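Caderno da oficina, maio
Registo do turno da manhã, bancada de madeira

Começo pelo que me ficou na cabeça desde o café. Desde que a Nullden entrou na linha de embalagem, o pessoal da Bikon deixou de passar 8 horas a pegar e pousar peças, e ainda bem, que os pulsos agradecem. Só que o trabalho mudou de sítio: agora passamos boa parte da manhã a olhar para dedos de garra e a discutir borrachas, coisa que há um ano não interessava a ninguém (a mim muito menos!).

As almofadas estão gastas nos dois lados, a direita bem pior: bordo de cima ondulado e levantado do bloco, e uma ponta enrolada virada para o meio da abertura. A esquerda está esfiapada num canto, mas ainda colada à peça de trás, pelo que consigo ver. 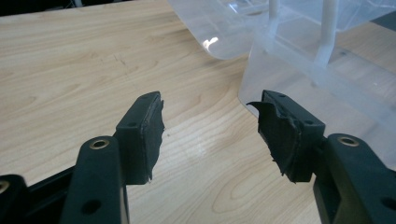 O que fica combinado

Trocar as duas almofadas ao mesmo tempo, mesmo que a esquerda aguentasse mais uns dias. Pedir 20 pares à Ondness e guardar 10 na gaveta de cima.

Quem fecha o turno passa a ver os dedos e escreve aqui uma linha, nem que seja "tudo igual". As colegas da embalagem pediram para aprender a troca e acho muito bem, são elas que dão primeiro pela peça a escorregar. Marquei 2 sessões para depois do almoço.

Falta perguntar à Pangaribuan pela cola.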